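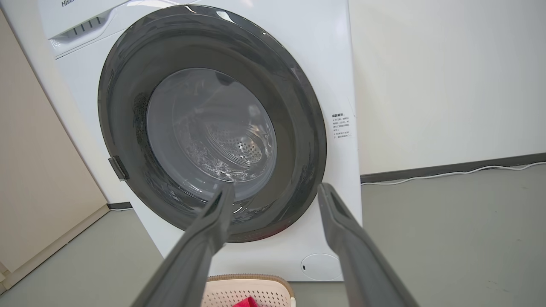
Re: [idia-house] Laundry room: the new machine, and who shut the door on it

Posted to: idia-house
May 21, 2021

On the thread so far, somebody wrote:

> I went down this morning to do one load of towels and found the
> door of the washer shut, again, and when I opened it the smell
> came out ahead of me. We had the old Menari for years and it never
> smelled like this. I would like to know (a) whether the new one is
> defective, (b) whether we can get the old one back, and (c) what
> that round thing at the bottom is, as my son has been picking at it.
>
> Also, can anybody read the sticker?

Taking these out of order, as is traditional on this list.

(c) first. The round white cover down in the lower right corner of the front is the service cover, and behind it is the drain filter. Please ask your son to stop. If he opens it with water still in the machine, the water will leave by the nearest exit, and the nearest exit is your son. I'd been meaning to clean it this week anyway and will bring the roasting pan, which is the only thing I own flat enough to go under there. (Yes, it gets washed afterward. No, I will not be bringing a roast to the August potluck.)

When I did the filter last time I found a hair tie, most of a paper receipt, a collar stay and a quantity of gray felt that I chose not to examine. None of this is the washer's fault. Empty your pockets. I know I say it every time. I also put a full packet of tissues through in the winter and wore the results to work, so consider this a message from a fellow sinner.

(b) No. The old Menari went to Grollonico's for scrap and they gave us nothing for it, and I thought that was generous. People are remembering it fondly now, the way you remember a dog that bit you when you were small. It walked. It walked across the floor during the spin cycle until the hose stopped it, and two of us had a regular arrangement to walk it back. It also did smell, but it smelled of hot rubber, and it was loud enough that you didn't hang around to notice.

(a) I don't think it's defective. It's a front loader, with a thick rubber seal inside the door, and if you close that door on a wet seal you are running a small swamp. The cure is boring:

After your last load, wipe the inside of the seal with a rag. Get your finger into the fold at the bottom, where the water sits. There is a rag on the hook. If the rag is gone, bring a rag.

Leave the door open a hand's width. Not wide open, or someone will walk into it in the dark, and the someone will be me.

Pull the detergent drawer out a little too. It's up top on the left, and it grows its own garden if you keep it shut.

Once a month, an empty hot cycle. I will do this. I ask only that if you come down and find a machine going with nothing in it, you don't stop it and add socks, as happened in the spring.

The glass on the door is for looking through, incidentally. You can see the drum. If you look and there are clothes in the drum, they belong to somebody, and the rule is still that you give them 2 hours before moving them to the table. Moving them to the floor was never the rule, whatever the note taped to the wall in the spring may have claimed.

Now, the sticker. It's in Chinese, on the front to the right of the door, with a bold heading and a list of short lines under it. I can't read it. I have heard three confident translations on the stairs, one of them involving energy consumption and one involving the end of our warranty, and none of the translators could read it either. If anyone on the list does read Chinese, please go down and take a look, and we will all be grateful and slightly embarrassed. Until then I suggest we leave the sticker where it is. One corner has been attracting fingernails, I hear, and if it turns out to be important we'll want all of it.

A word on detergent. The reason your towels come out stiff is that you are using too much. I say "you" in a general spirit. A front loader uses a lot less water than the Menari did, and a cupful of powder has nowhere to go except into your towels and then into the filter, and then onto my roasting pan. Two tablespoons. The people who buy the big tub from Rácz will be able to leave it to their grandchildren.

Fabric softener: I'm not going to start that thread again. The archive has it, message 1021 and everything after it, and anyone who wants to reread it can do so alone and at night.

Money. We have 300 dollars left in the laundry fund after delivery and the new hose. My proposal is to spend a little of it on a rubber mat to go under the machine and a decent hook for the rag, and to sit on the rest. There was a counterproposal to buy a second washer. I'd love a second washer. I'd point out that the room currently fits one washer, one table and one person breathing in, and that the dryer would have to go and live with somebody.

The dryer, while I'm here: the lint screen comes out toward you. Toward you. It has an arrow. Whoever has been pulling it sideways, it's now shaped like a potato chip and I've had to order another one.

To the person who asked about the door not opening at the end of a cycle: wait. The lock takes a minute or 2 to let go. There's a small click. Pulling on it before the click does nothing for your laundry, and the latch is a modest little thing that sticks out of the side and would lose a fight with any of us. If it still won't open after you've waited, run a drain and spin, and if it still won't open after that, write to the list with your floor number and tell us whether there's water in it. "HELP," which is what I got last week, is stirring but hard to act on.

I'll be doing the filter tomorrow before breakfast, so the washer will be out of use until I'm finished swearing at it. If you have something in there, come and get it tonight.

And leave the door open.

– third floor, back

--
idia-house mailing list
To leave the list, send a blank message with "unsubscribe" as the subject. Please stop sending it to everyone.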